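The Grip That Passed Every Check

A tube-handling arm at Londen logged 700 clean transfers before anyone found that its gripper had been lying about its force

Features | Automation | July 9, 2020

The fault report ran to three lines. A robot arm at Londen, a contract testing lab, had lifted a capped centrifuge tube from its rack, carried it toward a shaker, and let it drop halfway. The controller recorded the transfer as complete. The next step ran on an empty position, and so did the one after it. A technician found the tube on the floor when the shift changed.

Dropped tubes are common in lab automation. What made this one worth a closer look was the record. According to the log, the gripper had closed to the right width, reached its target force, and held that force until release. Every value was within limits. If the log was correct, the tube could not have fallen.

Đức Nông, the controls engineer who was handed the report, began with the usual suspects. He checked the finger pads for wear and found little. He checked the taught positions against the rack and found them off by less than a millimeter, inside the tolerance the cell was built for. He then ran the same transfer 363 times with a water-filled tube. It dropped 7 of them. All seven were logged as good.

"A bad grip I can deal with," he said. "A bad grip that reports itself as a good one has to be treated as a safety fault, even if all it carries is water."

The cause was in how force was measured. The gripper has no load cell in its fingers. It estimates grip force from motor current, which works well when the mechanism moves freely. In this unit a linkage bearing had begun to bind near the end of its travel. The motor worked harder against the bearing, current rose, and the controller read the rise as pressure on the tube. Some of that pressure was friction inside the gripper's own body. The fingers stopped at very nearly the correct width and pressed with much less than the stated force.

Width gave no warning. The difference between a firm hold and a light touch on a rigid plastic tube is a small fraction of a millimeter, below what the position check was set to catch. The two checks had been specified as independent, but both took their data from the same motor. One stiff bearing defeated both.

The drift had probably started in February, when idle current on the gripper first stepped up. The value was stored and never reviewed. It had no alarm limit, and the maintenance sheet did not list it.

Londen took the cell out of service and sent the gripper to Guvby, the integrator that had built the station. Toàn Lại, who runs the test bench there, fitted a thin force sensor between the pads and compared its reading with the reported value across the full stroke. With the fingers wide open, the two agreed. Toward the closed end they separated, and at tube width the measured force was less than half of what the controller claimed. 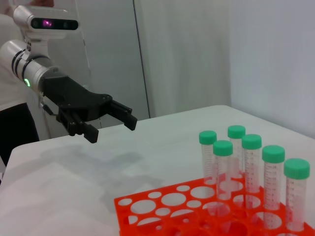
The open gripper above the tube rack

The repair itself was short. The bearing was replaced, the linkage was cleaned, and the current curve was recorded again from open to closed. The changes to the program took longer. Before each batch the gripper now closes once on nothing, and the current from that empty stroke is compared with the stored curve. If any point is too high, the batch does not start.

A second check comes after the pick. The arm raises the tube a short distance, pauses, and compares the load on its joints with the load before the lift. An empty tube is too light for this to be reliable, so the check applies only to filled ones. For empty tubes the program uses a beam sensor at the drop-off point. The sensor is wired to its own input and shares nothing with the gripper motor.

Together the checks add 3 seconds to a transfer. Operations objected to that figure, and the matter was settled by dropping the pause for tubes that hold only rinse water.

There is also a change on the human side. The old procedure allowed staff to clear a dropped tube with the arm in a paused state. Under pause, the fingers stay powered and the motor will try to restore its target force. With a binding linkage, the force at the fingertips can change suddenly when the bearing lets go. The new procedure calls for a full stop with drive power removed before hands go near the fingers.

Guvby has since asked its other customers for idle current records on the same gripper model. Two have replied so far. One of them had not been storing the value.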